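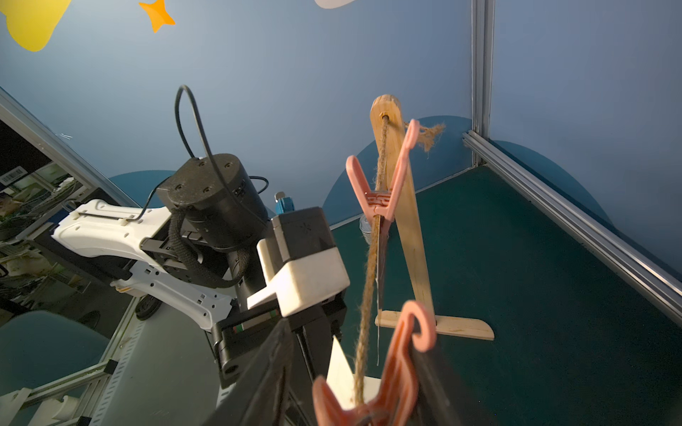 Mini clothesline for the kids' corner, part 1. Jute stretches for the first day, so retension before you trust it. The post is flat timber in a flat base, rope threaded through a hole near the top with a frayed end left sticking out. Salmon-pink clips grip jute well.

Part 2. Hole goes 24 mm down from the tip. Any closer and the grain splits.

Part 3. Sand the rounded top with 100 grit. Judit Major asked about glue: PVA, clamped for 60 minutes.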